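About Us

Hi, and welcome to Pledville Touchline! I'm Morag Leckie, and I started this site because I couldn't find anyone writing properly about the football clubs I grew up watching (the small ones, with the sloping pitches and the terrible tea).

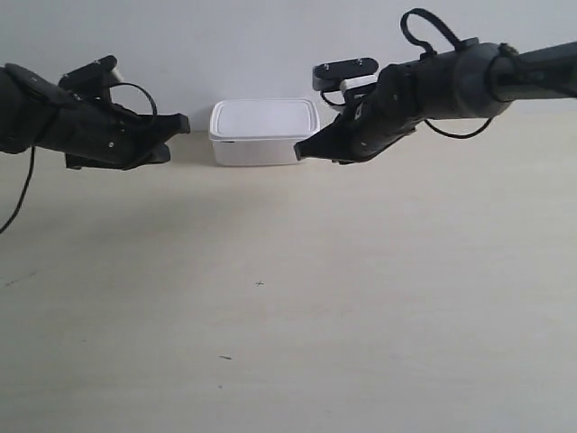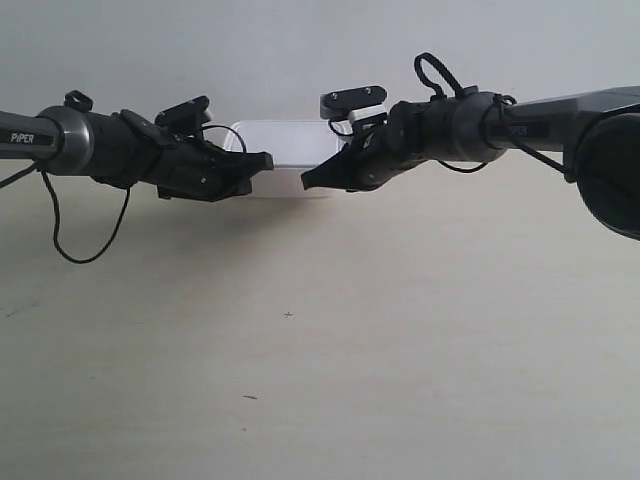
White container on the tabletop, one arm on each side.

I began with match reports typed up on my phone on the bus home from Jandard Park. My first one got 20 readers, and I'm pretty sure my mom was several of them! These days we have 1,715 people signed up for the newsletter, and a cup weekend can bring up to 2,000 to the live blog, so I've had to get a lot faster at typing.

Ekkachai Wattanapong joined me two seasons ago. He handles the numbers side, meaning expected goals, set pieces and who's really winning second balls, and he argues with me about goalkeepers pretty much all the time. Between us we covered 116 matches last season, home and away, men's and women's.

What you'll find here: previews the evening before a game, reports by 10 p.m. if the trains behave, and player ratings that will annoy you. We also do a long preseason guide every August, and Ekkachai's Desano Cup bracket, which he has never once gotten right past the quarterfinals.

We pay for our own tickets wherever we can, and if a club lets us in for free we say so at the bottom of the report. We don't take betting ads. I've been asked plenty of times and I keep saying no.

Got a tip, a correction, or a strong opinion about the Ghaffari Road offside? Use the contact form. I read all of it, usually at halftime.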